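Trays are out of fashion, and I think we should bring them back. I don't mean the silver kind with handles that sits on a sideboard holding mail. I mean the cafeteria kind, plastic with a rim, one per person, with the whole place setting on it.

I grew up in Munville, where the school lunchroom had nearly 500 of them in stacks by the door. We complained about the food and never about the trays. When I moved into my own apartment I bought place mats, as adults were supposed to, and spent years wiping the table on all sides of them. A place mat marks a spot and does nothing else. If you spill on it, the milk runs off the edge and onto the floor.

A rim changes that. It also changes who can set the table. My sister-in-law, Orysia Horobets, has 2 boys, and the younger one is 5. He can't carry a plate, a glass and silverware without several trips and at least one scare. He can set up a tray on the counter, look it over, and carry it with both hands. He has been doing it since February.

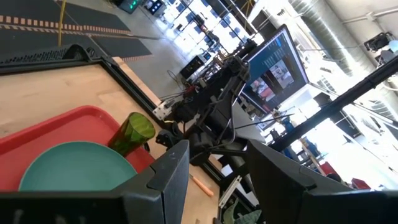

The objection I hear most is that trays look institutional. Rasmus Vasiliauskas, who I have argued with about this over many dinners, says eating off one makes him feel like a patient. I understand that. Hospital trays are beige, and so is most of what comes on them. But color takes care of a lot. A red tray with a blue-green plate on it looks cheerful, and it looks like somebody picked it out.

The other objection is that a tray crowds the plate. It does if you buy small or insist on dinner plates 11 inches across. Most of us would do fine with a smaller plate. Put the fork and spoon on one side, the glass in the far corner, and there is room for everything a weeknight supper needs. The far corner matters. A glass near the front edge gets hit by a sleeve.

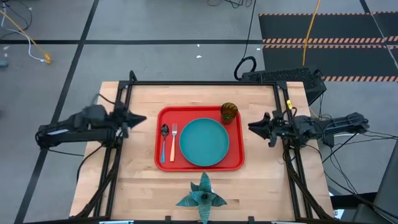

Spoon and fork to the left, glass in the back corner.

I would also drop the rule that the silverware has to match. A blue handle and an orange one are easy to tell apart, and a child who knows the spoon is the blue one has one less thing to ask about.

I'm not saying to use trays at Thanksgiving. Glykeria Kontogiannis puts out a tablecloth for every holiday and I would never want her to stop. But most meals aren't holidays. They are eaten at six in the evening by tired people, and afterward somebody has to clear. With trays, each person picks up their own and walks it to the sink, and the table underneath usually needs only a quick wipe.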